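Notes for my May talk, "The Wrist That Wandered"

Thank everybody for coming, and thank Farah Pangaribuan for the slot (and the coffee!). Pause here and let the folks at the back find chairs.

Start with the fault itself. We had trained the Clistero hand on card handling, and one afternoon it closed hard and bent a finger link 5 degrees past its stop. The emergency stop did its job, bless it. Then walk them slowly through the log from Vornow: tracking on one wrist had drifted by more than 30 millimeters, and our software carried right on believing it. Mention that 2 of us had looked at that very plot and seen nothing wrong.

Next, the card work, gloves and controllers on both hands. Give people time to look.
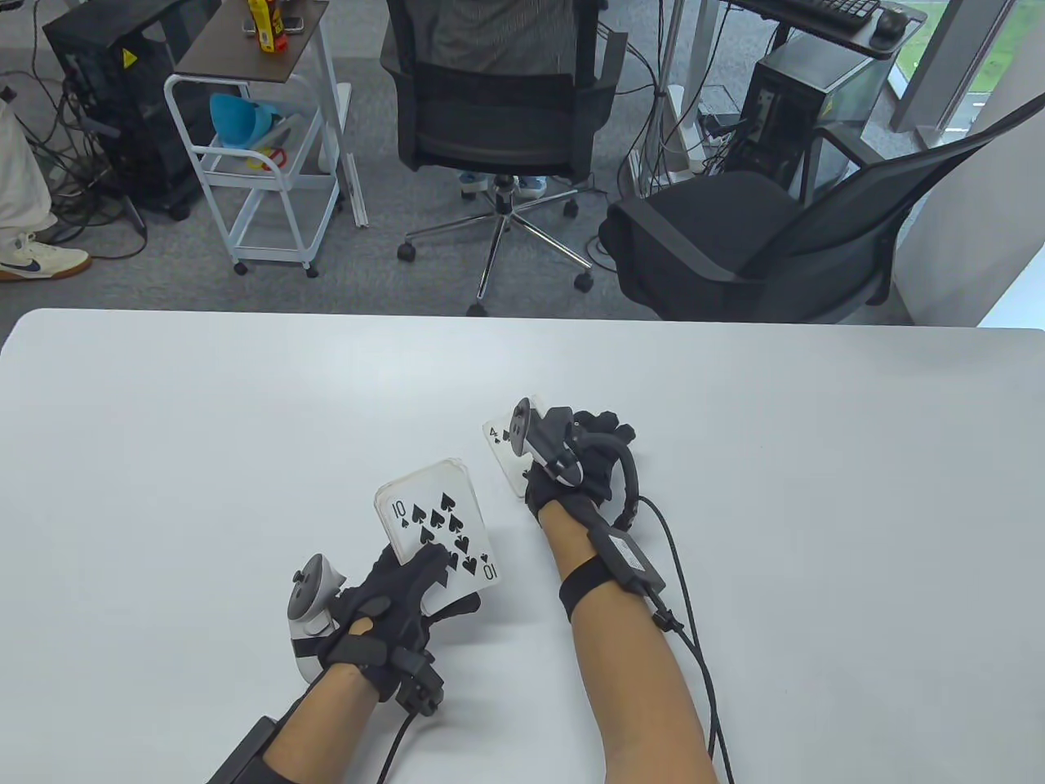
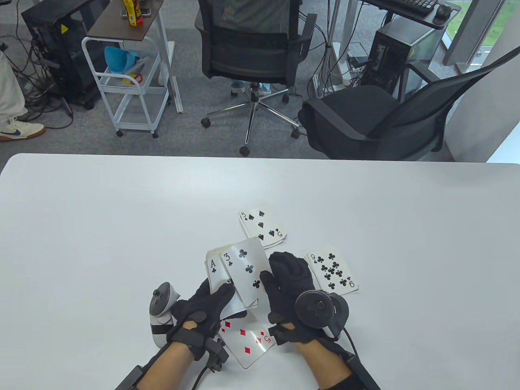
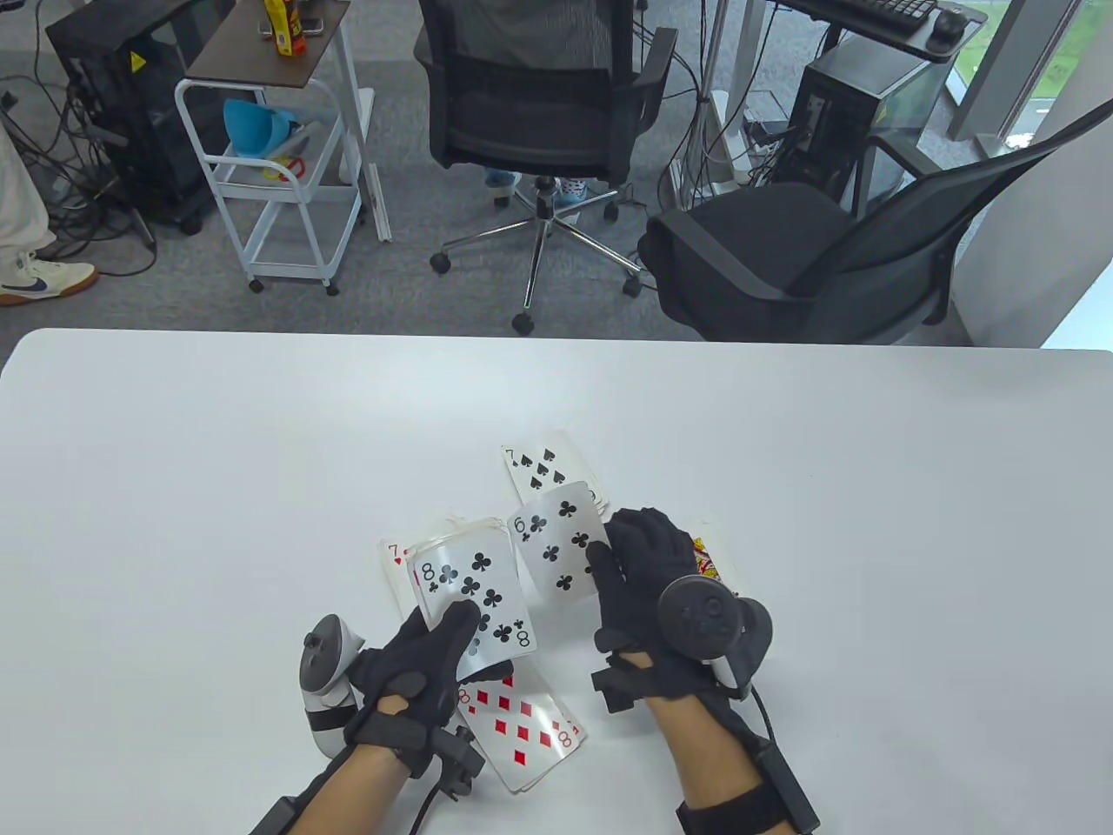
So the fix, and I do want to linger on it. The Idthorpe build now compares glove and controller 40 times a second and drops the whole take if they disagree. Whitelaw's team asked whether we lose good data that way. We do, plenty of it, and I'm happy to talk about that over lunch.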